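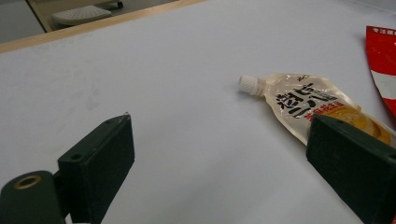

Bus from Brumport to Vendby with a bike?

Dridon Community Help > Getting Around

posted by slowpedals46
Hi all! I'm heading to Vendby for a weekend in June and want to bring my bike on the 438. Do I have to book the rack, or do I just show up? It's a pretty heavy old thing - steel, with a basket on the back - and I can't find anything on the timetable page.

mossyhill
Just show up. I take the 438 most Saturdays and the rack holds two bikes. If it's full you wait for the next one, which is no fun at the Morgan Road stop (no shelter!). Take the basket off first, the driver will ask you to anyway.

tern_and_tide
no idea about the 438 but the 414 takes bikes too, slower but nicer views

slowpedals46
Thanks both! Might try the 414 going home then.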